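Folding dark clothes with hand-held grippers: tips from the Shezi trials

Two hand-held grippers are enough to record a folding demonstration for a robot. The notes below come from our garment work at Jostumham, where Salamatu Agbenyega compared 900 recorded folds on plain and patterned surfaces.

Surface. Lay dark garments on something lighter with a fine pattern. A striped mat works well – the position tracking needs fixed detail to hold on to, and a black shirt gives it very little. Of the 300 folds made on a plain black sheet, most were dropped for lost tracking. A bed is fine if the mat lies flat.

Grip. Take the cloth at a hem or seam. Close the fingers fully before lifting. Pinching the middle of a panel picks up one layer on some tries and two on others, and the trained policy copies that uncertainty.

Speed. Pause briefly at the start and end of each fold. Policies trained with pauses released the cloth closer to the fold line than those trained without.

Light. Draw a curtain if the sun falls directly on the cloth. Leave patterned blankets where they are; varied backgrounds did no harm in our set.

Repeats. Shake the garment out after every 3 folds, or the old creases start to guide the new ones. Wipe the sensor windows when you change garments.
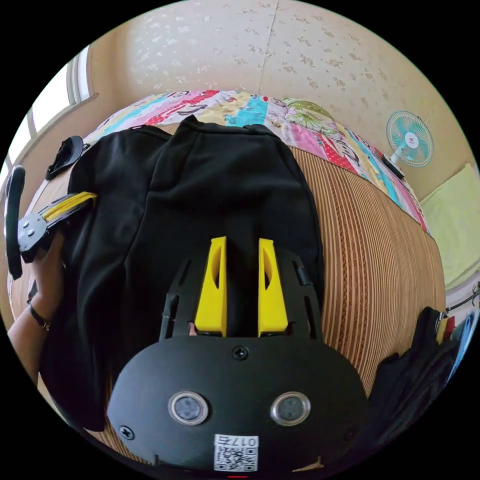 Both grippers at a black garment, striped mat around it.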